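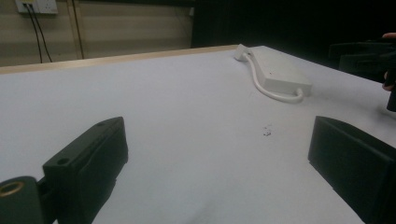
I have a confession to make, and my sister has already stopped speaking to me about it (she'll come around by September, she always does). I think the big kitchen table should be kept mostly clear, all day, every day, and I think a house works better when it is. I know how that sounds. I grew up in a house where you ate supper with your elbow on a stack of seed catalogs, and I loved that house. But I've changed my mind, and I want to argue about it.

What set me off was moving to Prulldale. Our old apartment had 880 square feet and one table, and that table did everything. It was the desk, the mail room, the place where coats went to die. When we ate, we pushed things to one end. When we had people over, we carried armloads of stuff to the bed and shut the door, and then at midnight we carried it all off the bed again so we could sleep. We did this for 8 years and I thought it was just what being a grown-up with a family was like.

Then we moved, and for a couple of weeks everything we owned was still in boxes, and the table had nothing on it. And people sat at it! My kids, who normally scatter like pigeons, would wander in and sit down with a bowl of cereal and start talking. One of them drew for a whole afternoon. My husband started doing the crossword there instead of on the couch with his shoes on. I hadn't bought anything or made any rules. There was simply somewhere to put your arms.

Now the usual answer to this is storage. You've seen the ads. I went to the Gurnix store out by the highway because I thought I needed a system, and I came home with a set of stacking trays and a thing that holds other things. Nearly 500 dollars by the time I'd added the shelf it all went on, and I'm still a little sick about it. The trays filled up in a month. Of course they did – a tray is an invitation. Put an empty tray near my front door and by supper it will have a dead battery in it and a coupon for a car wash in a town I don't live in.

So I don't believe in storage much anymore. I believe in having a place where nothing gets to stay. You can use the table for anything you like. Bake on it, do your taxes on it, take a lawn mower engine apart on it if you put newspaper down first. But when you get up, your stuff gets up with you. We're not tidy people, by the way. My closet would frighten you, and there's a drawer by the stove that hasn't closed right since we moved in. I'm talking about one surface.

My sister's side of it, and I'll try to be fair, is that a clear table looks like nobody lives there. She says it's a magazine thing, a rich person's thing, and that a home with kids in it ought to show some kids. She has a point about the magazines. I can't stand those kitchens either, the ones with a single lemon. And I do think there's something a bit bossy about telling people their mess is a problem when their mess is mostly school forms and half a sweater and the stuff of an actual week. If you have 2 jobs and a baby, please don't read this and feel bad. Go lie down.

But I'd say back to her that our mother's table, the one with the catalogs, was only ever fun for the people who weren't clearing it. I remember the cornbread and the card games. I had to be reminded that somebody dug that table out before every meal and that it was never me. When I asked Mom about it she said she used to dream about a table with nothing on it, and then she laughed and changed the subject to her hip.

There was a piece in the Darkia newsletter last year (it's the co-op where I buy flour, they print these little essays on the back of the price list) that said a shared table is the last public square in the house. I rolled my eyes at that when I read it, and then I cut it out and kept it. It was on the table for a week.

Anyway, that's where I've landed. I went back and forth about a tablecloth and decided against it, mostly on laundry grounds. We kept the Lysenko lamp my in-laws gave us but moved it to the counter. The salt can stay. My youngest has been arguing that the salt is a loophole, and she has a plan involving a very small plastic horse, and I'm told we'll be discussing it tonight after supper.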